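About Cutport

Company

Cutport supplies mixed small goods in sorted lots to resale shops, schools, therapy practices and prop departments. The company buys unsorted returns, overstock and clearance goods by the pallet, breaks them down by item, and sells the result in lots with a written contents sheet. It was founded by Welington Bittencourt and Dirceu Siqueira and trades from one building, which holds receiving, sorting, storage and dispatch under the same roof.

The trading name Bittencourt still appears on older invoices and on the sign at the loading dock. Both names refer to the same business. Accounts opened under the earlier name remain valid and do not need to be set up again.

What we handle

Stock falls into four groups: toys, kitchen tools, hand tools and general household items. Toys are the largest group by piece count and the smallest by weight. We accept plastic, rubber, wood and fabric items up to 700 grams each. Anything heavier is passed to the pallet trade and does not enter the bins.

We do not handle electronics with built-in batteries, liquids, food, medicines, blades longer than a finger, or goods under recall. Recall lists are checked when a pallet is booked in and again when a lot is closed.

Receiving

Incoming pallets are weighed, given a receiving number and opened on the dock. Outer packaging is removed and flattened. Loose pieces are tipped into transfer crates and pass over a coarse screen, which takes out staples, torn card and broken fragments. Each crate keeps the receiving number of its pallet until the last piece has been assigned to a lot.

Crates that smell of smoke, solvent or mildew are set aside. They are not cleaned and returned to the line. The supplier receives a written notice and a credit request.

Bin stage

From the crates, goods go into open bins in small batches. A bin is never filled to the rim. Small batches let soft and rigid items lie side by side without deforming each other, and they keep flat pieces from disappearing under bulky ones. Sloped sides bring round items back toward the floor of the bin and leave fewer pieces standing on edge in the corners.
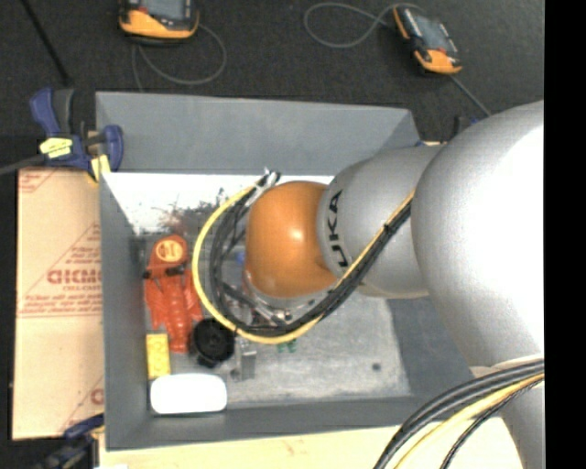
Batch composition is left mixed at this point. Sorting by group before the bin stage was tried for one season and dropped: it added a handling step and did not lower the error rate at the end. Bins with scuffed floors stay in service. Bins with cracks or lifted edges are withdrawn, as a raised edge will catch fabric and thin plastic.

Grading

Every piece receives one of three grades. Grade A is complete, clean and undamaged. Grade B has surface wear such as rubbed paint, light scratches or a faded side, with full function. Grade C is incomplete or marked and is sold only in craft and parts lots. Figures and animals with missing limbs are always Grade C, including those where the break is clean.

Grading is done against a reference shelf kept next to the benches. The shelf was last revised on 12 Jan 2023 and holds 84 sample pieces. Dirceu Siqueira maintains it and decides disputed cases.

Lots and storage

Lots are sold in two sizes, 600 and 1000 pieces. The contents sheet gives the group, the grade split, the net weight and the receiving numbers of the source pallets. Closed lots are stored in Fuvach crates, stacked four high, with the label facing the aisle. The crates are returnable and carry a deposit, refunded when they come back dry and with both handles intact.

Stock records are kept in Cosell. Customers with an account can view open lots, reserve one for two working days and download the contents sheet before paying.

Claims and visits

Claims on count or grade should quote the lot number and be sent within 14 days of delivery. Please keep the contents sheet and the disputed pieces together until we reply.

Buyers may inspect closed lots in the storage aisle by appointment. The sorting area is not part of the visit. The building closes for stocktaking during the first week of February, and orders placed in that week are dispatched in the order received once the count is signed off. Welington Bittencourt handles supplier contracts and new trade accounts.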